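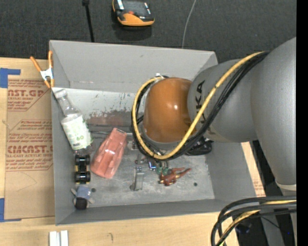
Big grey bin, open top, light wooden table.

Decluttering thread. I've now had the Zumlow app on my phone since April and I have some doubts. Long one, mute me if you're happily sorting your linen cupboard.

The pitch, if you've dodged the ads: you put a big open bin on a table, tip a shelf into it, and the app tells you what to keep. "Your lighter home in 15 minutes a day." Whose home is this? Mine has a shed.

You type in each item and it asks when you last used it. Anything over six months gets a little red leaf. My tax records got a red leaf. So did the Christmas lights, in April, which seems harsh on Christmas lights.

Also the fire extinguisher. Not used in six months, thank goodness. Suggested action: "Thank it and release it."

There's no button for "I only need this when something goes wrong". Half of what people own is for when something goes wrong. Torch, plunger, spare fuses, the good umbrella, the other umbrella.

Now the numbers. The app claims the typical member "frees" 2,144 items in their first year. I went looking for where that comes from. There's a footnote. The footnote says "based on member activity". That's the whole footnote.

Is a pen an item? Is a box of pens one item or a box full of them? I wrote to ask and got a reply thanking me for my journey.

Then at the end of the free month it tells you what you've got left needs "a proper home", and the proper home is a set of tubs from Randico. Lids sold separately. You get rid of your stuff and then you buy stuff to put the rest of your stuff in.

I priced the full "whole house" set for our place. $700. For tubs. I could get a second-hand chest of drawers in Trerkholm for a tenth of that and it comes with handles.

To be fair to Randico, the tubs are fine. They stack. I've got two from years ago and they've outlived a washing machine. My gripe is with being told I've got too much and then being handed a catalogue.

Someone's going to say it's about mindset. It's always about mindset when the product costs $700.

What does bother me a bit more is where it all goes. The app says "donate" like it's a place. I drove two bags down to the op shop on Chu Street and there was a sign on the door saying no more bags till further notice, and a heap of them on the footpath anyway.

So a fair bit of this lighter living is just moving your junk to a footpath in Trerkholm. Then the op shop pays the tip fees for it. Doesn't show up in the 2,144, does it.

If you're going to donate, ring first. Wash it. If it's broken, it's rubbish, put it in your own bin. A jigsaw with a piece missing is not a gift.

Things I've got rid of since April that I've since had to buy again: a funnel, a bike pump, picture hooks, black school shoes in a size I was sure we'd gone past.

Things I've got rid of and never thought about again: loads, I suppose. I can't list them because I've never thought about them again. I do see that this is a point for the other side.

And I'll admit the kitchen drawer opens now. Before, you had to stick a butter knife in to push the masher down. But I did that drawer on a wet afternoon with the radio on and the app wasn't involved.

A few replies already asking what I'd do instead. Boring answer: one shelf when it annoys you. Keep what you'd have to pay to replace. Don't buy anything to put things in until you've finished.

And don't photograph the inside of your cupboards and upload them to anyone. Read what the app says it can do with the pictures. "Partners" is in there four times and not one partner is named.

Someone says they did the whole program and it changed their life. Great, glad it worked. Would like to hear from you again in a year, when the shelves have had a chance to fill back up.

Cancelling, by the way, is under Settings, then Membership, then My Story, then a grey link at the bottom. It asks if you'd like to pause. Then it asks again. Then it offers you half price on lids.

Cancelled. It's told me my account will be "released" at the end of the billing period. I'll be checking the bank statement.

Posted 2/12/22
Filed under: Home & Garden, Money, Grumbles

More from this account
Why is every recipe 30 minutes when the onions take 20
The loyalty card that cost me money
Reading the fine print on a "lifetime" frying pan
Trerkholm parking meters, part two
Do you need a special cloth for that?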